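Parri Tabletop Task Pack, from Predbridge

Parri is our simulated task set for testing how well a policy trained in one kitchen copes with another. You get 13 tabletop tasks, 772 demonstrations and the wrist view for every one of them – all rendered, so you can rerun any episode exactly! 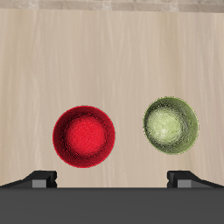 Wrist view, two-bowl task: red bowl and green bowl, fingers open.

We love this one for language tests. Swap one color word in the instruction and a policy that ignores the text shows itself right away. Glenys Yorath's baseline comes with 5 seeds per task.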